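4. Recording sort-and-box runs with the hand-held grippers

This section covers the toy sorting task used in the Woretance method. Read section 3 (charging and pairing) first. The method claims that hand-held recordings can replace most arm-driven ones. Treat that as a claim. The Kallio results rest on one kind of task, and the steps below are meant to let you check them at your own site before you rely on them.

4.1 Setting out

1. Use a table with a cloth on it. Bare gloss tops gave poor tracking in our hands, whatever the Mivex leaflet says.
2. Choose one open box and a mixed set of small toys. Include shapes that roll and shapes that lie flat.
3. Do not tidy the room behind the table. A policy trained against a blank wall tells you very little.
4. Open and close the jaws 7 times before the first run. Stop if either finger pad slips.

CAUTION: Keep fingers clear of the jaw linkages while closing. The pivots will pinch.

4.2 Recording

5. Start the log, wait 2 seconds, then move.
6. Work at a steady pace. Very slow runs look neat on playback and train badly.
7. Vary the layout between runs. Toys may be in the box, in front of it or lying on their sides.

Layouts with the green box, from the gripper's own view: 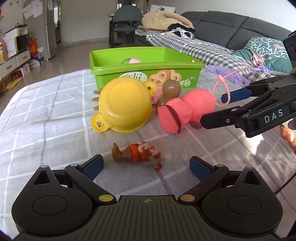
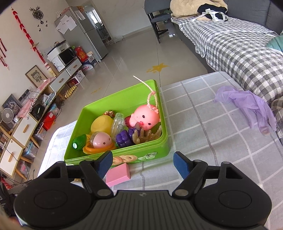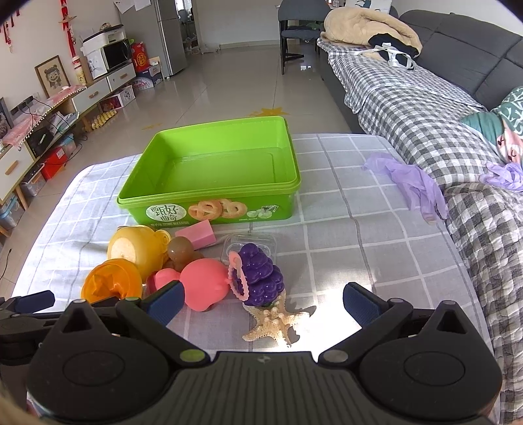 Anneli Rautiainen writes that she would drop step 7 for the first batch: with the layout changing every time, she could not tell a bad policy from a hard start, and her group at Flidemgate only got readable numbers once they repeated a single layout 19 times and varied it afterwards. We have left the step in. Her order of work is reasonable if you have the hours for both batches, but a score from the fixed layout alone should not be reported as a result.

4.3 Checking a batch

8. Throw out runs where tracking drops. Do not patch the gap by hand.
9. Write down how many runs you threw out. The original report gives 137 kept runs and does not give the number discarded, so its success rate is hard to judge.
10. Hold back one toy from all training runs and test on it separately.

NOTE: Up to a third of a new user's runs may be lost at step 8. If you lose none, check that the tracking filter is switched on.

Go to section 5 for export. The export tool overwrites files of the same name without asking.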